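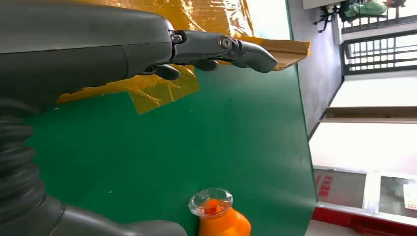

My father bought his screws one at a time. He would walk into Sandberg Hardware in Jernetia with the old one in his shirt pocket, wrapped in a bit of tissue, and come out with its twin in a little brown envelope, and as a boy I thought this was simply how everybody shopped. The drawers went up the back wall higher than I could reach, and each had a number painted on it and a sample wired to the front. A small silver hex screw like the one at the base of those gray fingers would have lived somewhere on the left side, with the machine screws, well away from anything meant for wood. You did not mix the two, and if you did you heard about it.

The store opened in 1978 and it is still open, which surprises people who moved away and come back for a funeral or a wedding and find themselves wandering in on a Tuesday with no errand at all. I am one of those people. I went back in June, meaning to stay for ten minutes, and left at closing time with a hinge, a ball of twine and a paint scraper I did not need.

So much of what gets thrown out in this country goes for want of one small part. A lamp loses the knurled nut that holds the shade. A kitchen drawer comes off its runner, and the whole cabinet starts to look tired, and before long someone is measuring for a new kitchen. The big stores out on Grerero Road will sell you a bag of 15 when you need one, and the other 14 go into a coffee can in the garage, where they stay until the house is sold. I have nothing against the coffee can – mine is nearly full – but it's a poor substitute for a person who can look at a stripped thread and tell you what it used to be.

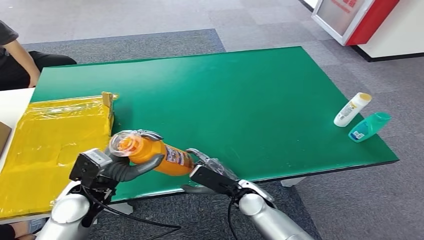

Orange bottle, clear cap, green tabletop.

I spent most of an afternoon on the stool by the key machine, listening. A woman wanted a washer for a faucet older than she was. A teenager had a bicycle with a rattle and no idea where the rattle lived, so he was sent outside to ride it up and down past the open door while the clerk stood there with her head tilted. (It was the fender stay, and the bolt came out of drawer 204.) Two brothers argued very politely over whether a gate should swing in or out, and bought hinges for both.

None of this makes much money. The store gets by on paint, propane and a good spring season, and the drawers come along for the ride. They've been moved once, when the roof leaked, and it took the better part of a week to get them all back in order.

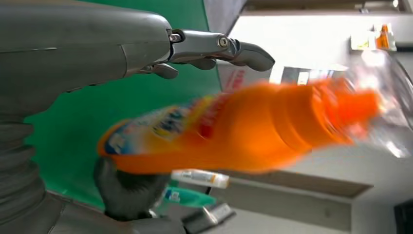 Shamim Chaudhry told me the drawers are the only reason to drive in from Tustura, past two larger stores, "and I'd go farther than that for a left-handed thread." The trip takes 13 miles of back road each way. There was a chair leg in the car that afternoon, with a bolt missing from the top, and I held the door while it was carried in.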